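Packing and Sorting at the Burnton Depot

The household goods depot at Burnton prepares parcels for 268 homes. Celeste Vieira, its manager, asks that shiny packets be kept apart on the green surface, so that each can be checked before it is packed.

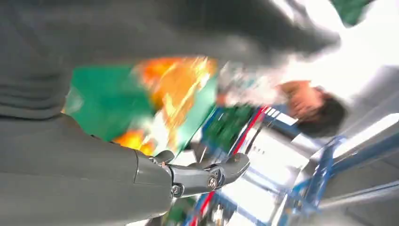

Bottles on their sides

Yellow bottles are laid side by side on a yellow mat, caps facing the same way. Levente Vass introduced the arrangement in March, and it is now the rule for every parcel of three. 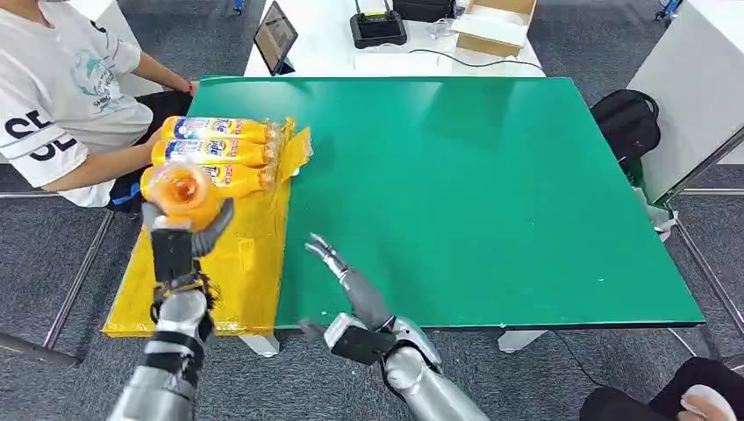 How should a part-used bottle be stored at home?
Close the cap firmly and stand the bottle upright in a cool cupboard, out of the reach of children.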